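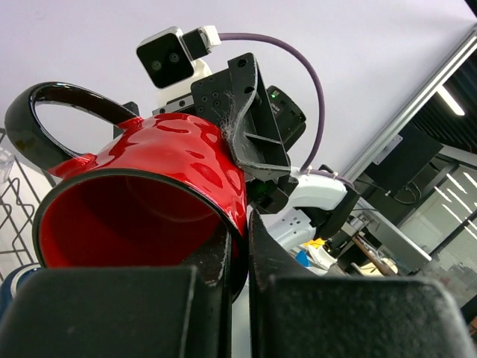
Red mug, black rim and handle

Descaling a kettle: vinegar or citric acid?

nele_l
Our water in Trallach is very hard and the kettle has a white crust again. I used 100 ml of white vinegar last time and the tea tasted of it for days. Is citric acid better?

Fumusley44
Citric acid, every time. Two spoons in a full kettle, bring it to a boil, leave it 35 minutes, rinse twice. No smell.

zavala_d
I disagree about boiling it. Warm water is enough – hot citric acid can leave a deposit of its own that is harder to get off. Vinegar is fine if you rinse properly.

Fumusley44
I've boiled it for 7 years and never had a deposit.

zavala_d
Then your water is softer than mine.

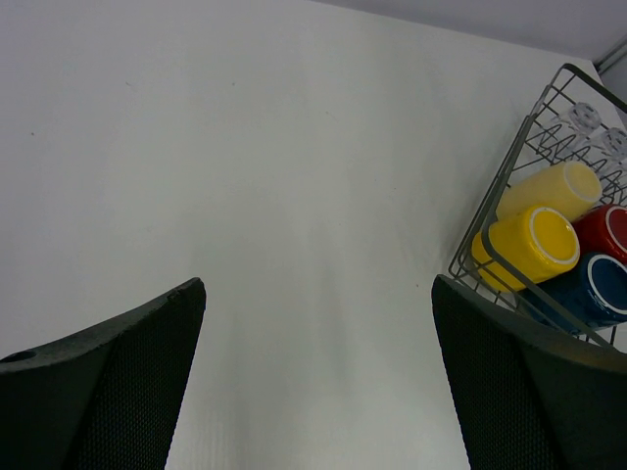
White tabletop against the wall

nele_l
Tried it warm, not boiled. Most of the crust came off, with a ring left near the spout. I'll do a second round. Does anyone use a filter jug as well?

Dörte Engelhardt
Yes, since May. I descale half as often now, but the cartridges cost more than the citric acid did.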